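In defence of the paper instruction booklet

Dec 29, 2020

I spent most of Boxing Day afternoon on the floor with a flat-pack shelf, a mug of tea going cold and my phone balanced on one knee, trying to read the instructions. There weren't any in the box. There was a little card with a square code on it, and the code took me to a page, and the page wanted me to accept cookies, and then to pick my country, and then it offered me a film. Nine minutes long, with music! I wanted to know which way up the back panel went.

The shelf is a Festen, and it's a perfectly good shelf now that it's up. I've no quarrel with the shelf. My quarrel is with the card, and with everyone who has decided over the last few years that we don't need a booklet any more. I think we do, and I think we'll be sorry when they've all gone.
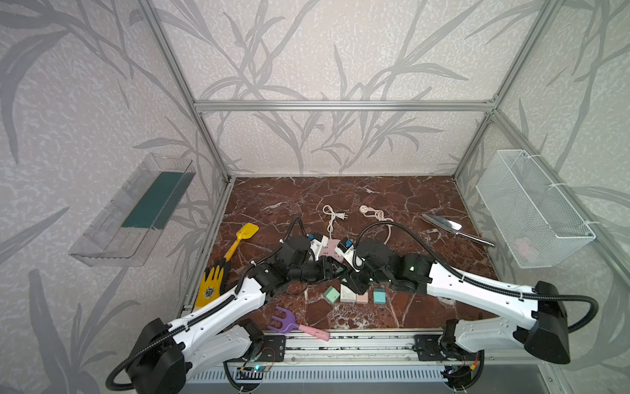 Isn't a video easier to follow than a page of drawings?

For the first go, it often is. If you've never bled a radiator or threaded a sewing machine, watching a pair of hands do it is lovely. The trouble comes at the second go, and the tenth. You don't want the whole thing from the start, you want the bit in the middle, and so you're dragging a little dot back and forth with a greasy thumb while the kettle boils. A page just stays open where you left it. You can put a screwdriver on it to hold it flat.

My mum kept every booklet she was ever given, in a kitchen drawer that wouldn't shut properly. Oven, iron, the radio alarm, a Marchand hand mixer that she'd had since before I was at school. She wrote in them too. The mixer one had her notes on pastry all down the side of page four, along with the date it went back to the shop for a new lead. When I took the mixer home with me I took the booklet as well, and I use the booklet more than I use the mixer. You can't do that with a link. I've nowhere to write 'the left hob runs hot, turn it down early' on somebody's website.

And the links die, of course. I bought a Tidalar dehumidifier in March for the back bedroom (damp, north wall, long story) and by autumn it was flashing a code at me. The card sent me to a page that had been moved. The page it had been moved to was a list of every model they make, and mine wasn't on it, presumably having been replaced by one with a nicer handle. I typed the fault code into a search box and got 318 results, most of them other people asking the same thing. The answer was to clean the filter. One line! It would have fitted on the card.

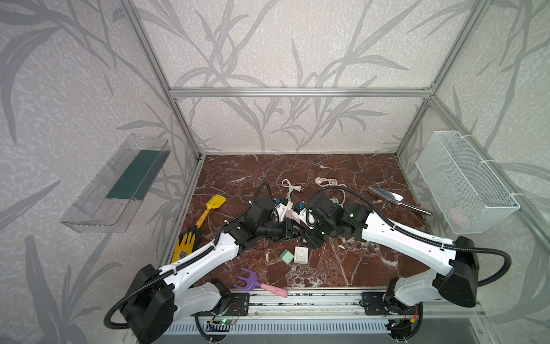 I do know what the other side says. Paper costs money and trees, most booklets get chucked out with the polystyrene, and the old ones were hardly a joy. I've got one for a Rakov printer that runs to 125 pages, and all but a handful are in languages I can't read or warnings not to put the thing in the bath. Fair enough. I'm not asking for that one back. Print me a single folded sheet, in the language of the country you've sold it in, with the parts, the order they go together and what the flashing lights mean. Put the rest online if you like.

There are also plenty of people who can't do the square code business at all. My neighbour has a phone with buttons and is very happy with it, thank you, and had to knock on my door to find out how to set the clock on her new cooker. We found it in the end, on my laptop, with the two of us walking back and forth across the landing shouting the steps. She could have had it done in a minute with a sheet of paper. I wrote it out for her afterwards on the back of an envelope, and it's now stuck to the side of her fridge, so in a way she's got her booklet.

I've started doing the same at home. When something new comes in, I write down the two or three things I know I'll forget and put them in a folder with the receipt. The dehumidifier has a page, and so does the boiler. The shelf has one as well, and it says: back panel, shiny side to the wall, do this before the top goes on.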